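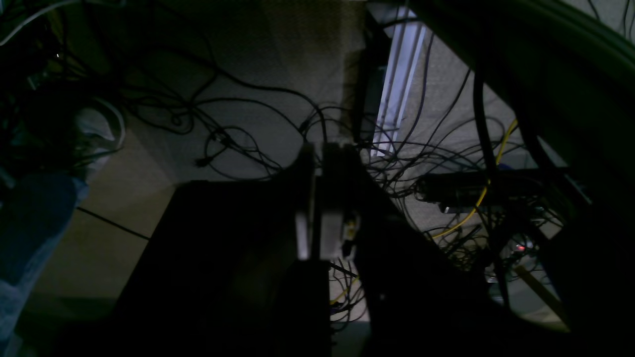
Workshop Tips: Getting a Robot Arm to Handle Laundry

Updated July 2019

Most of the tips on this site concern drawer runners and how to get wax out of a tablecloth. These concern software, with apologies to the tablecloth people. A gripper on a bench will pick up a wood block all day long and make you feel like a genius. Hand it a shirt and you will be back to reading log files by lunch.

Everything below was learned on our own bench, mostly in the wrong order. We run the Trilton control package with a planner we wrote ourselves and are slowly coming to terms with.

Before you write any code

1. Name your devices by serial number. If your startup script says "first camera found," then one morning the first camera found will be the other one, and your arm will reach with great confidence for something on the wrong side of the table. Write a small file that ties each serial number to a plain name (left wrist, right wrist, overhead) and have everything read from it.

2. Label both ends of every cable. Masking tape and a marker will do. Put the same plain names on the tape that you used in the file. A cable marked "LW cam" at one end and nothing at the other is half a label, and it's always the wrong half that you are holding.

3. Make the startup check boring. Ours opens each gripper, closes it, grabs one picture from each camera, and prints a line per device. If any line is missing, it refuses to go on. It adds a little wait to every session and has saved us whole afternoons of tuning a controller that was talking to nothing.

4. Save the settings with the recording. Speeds, force limits, camera exposure, version of the planner, the lot, written into the same folder as the run. We skipped this for most of June and now own 124 runs that can be described only as "from before."

Finding the cloth

5. Don't trust color alone. White cloth under a bright lamp has a way of turning into one large pale nothing, especially against a pale background. Lock the exposure and bring it down until the folds show as gray. Auto exposure means well, but it changes its mind every time the gripper comes into view and darkens the picture.

6. Look for ridges. A fold that stands up can be pinched. A flat stretch of cloth mostly can't, no matter how nicely the detector has outlined it. We score each candidate by how far it rises above its neighbors, and then throw out anything too near the edge of the table.

7. Teach the software what a gripper looks like. At close range a wrist camera has its own fingers in view, and an untrained detector finds them fascinating. Mask them out. Make the mask a touch bigger than you think you need, and make a separate one for open and closed.

8. Look again after you grab. The moment the fingers close and pull, the cloth becomes a different shape and your beautiful plan refers to a shirt that no longer exists. Take a new picture once the fabric has gathered at the fingertips, and plan the next move from that one.

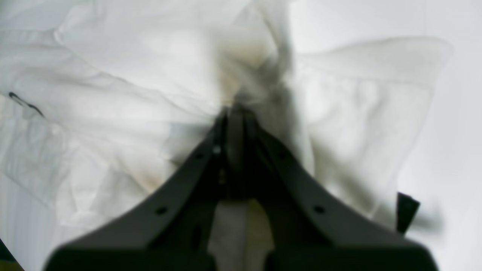 9. Label the blurry pictures too. It is tempting to keep only the crisp ones, which gives you a detector that works superbly as long as nothing moves. Our training set came to 3,645 pictures, and the smeared ones earned their place.

Closing the fingers

10. Set a force limit and leave it alone. Thin cloth gives you almost no resistance, then all at once you are pressing finger against finger. The temptation is to raise the limit after every dropped sock. Lower the closing speed first. Most of our "weak grip" problems were a fast grip in disguise.

11. Use the finger gap as a sensor. Record where the fingers stop with nothing between them, then compare after each grasp. A wider gap suggests you have something. It won't tell you what, or whether it's one layer or four, but it will catch a clean miss, and it costs a single line of code.

12. Redo that zero whenever you change the finger pads. The Asside pads we use compress a bit as they wear, and the software has no way of knowing unless you tell it. Put a reminder in the startup check. We have it nag after every 50 runs, in capital letters.

13. Come in at an angle. Straight down looks tidy in the simulator and pushes the fold flat in real life. Tip the approach so that one finger slides behind the ridge and the other meets it. If your planner treats approach angle as fixed, let it vary and give it a penalty for getting silly. 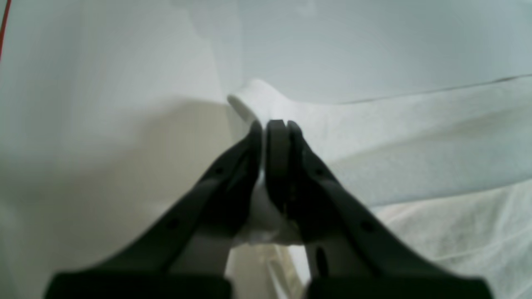 How hard to squeeze once you have the fold is a matter of taste and laundry. For holding still, very little will do. For dragging, add some, and lower the drag speed before you add more. We keep 2 grip presets, "hold" and "pull," and every attempt to introduce a third has ended with somebody using the wrong one.

Moving it somewhere

14. Plan for the cloth as well as the arm. The collision checker believes in the arm, the table and the posts. It does not believe in a sleeve trailing along below the fingers. We hang an invisible box under the gripper whenever the gap check reports a catch, and the planner steers it clear of things. It's a crude box and it works better than the clever mesh did.

15. Cap the wrist rotation. Without a limit, the solver will sooner or later pick an answer that is mathematically lovely and winds the camera cable around the forearm. Set the joint range by what the cable can stand, with some slack left over.

16. Give every motion a timeout and a place to go. "Stop and wait" is fine for the arm and maddening for you. Ours opens the fingers, backs up the way it came, and returns to the home pose. The Stekbridge viewer will replay the last few seconds of a failed run, provided you remembered to turn on logging, for which see tip 4.

17. Change one thing at a time. You know this already. So did we, the week we swapped the Hsiao filter, the lamp and the grip speed on the same morning and got a much better result that we have yet to get again.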